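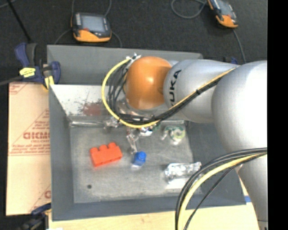
Sodness Bin Objects: README

Contents

Sodness is a collection of small household and toy objects, recorded as they lie in a grey rectangular metal bin. The set holds 454 images of 131 objects. Version 2 replaces the earlier release in full; the old object numbers are not valid here.

Objects

Toy building blocks form the largest group. They are listed by colour and by the number of studds along the long side, so a red-orange block with three studs showing is entered under "block, red-orange, 3". Studs hidden by the angle of view are not guessed at. Blue blocks have their own entries. Other groups are listed in objects.csv under the names used by the supplier, Stumoretti.

The bin

The same bin was kept throughout. Its floor is worn, with pale scratches and smudges, and these marks have not been retouched. Labels cover objects only. A scratch that touches the outline of an object is left outside it.

Labelling rules

Objects may lie flat, tilted or against one another. Tilt is recorded as yes or no.
An object partly hidden by cables or by anything else above the bin is labelled for its visible part only.
Objects with fewer than 200 visible pixels are marked "small" and left out of the totals.

Files

images/ colour images, PNG
labels/ one text file per image, same base name
objects.csv object number, group, colour, notes

Known faults

Bright reflections on metal can hide an edge. Red-orange and orange were merged in the Kong subset and have not yet been separated.

Maintained by Zarine. Last changed August 18, 2026.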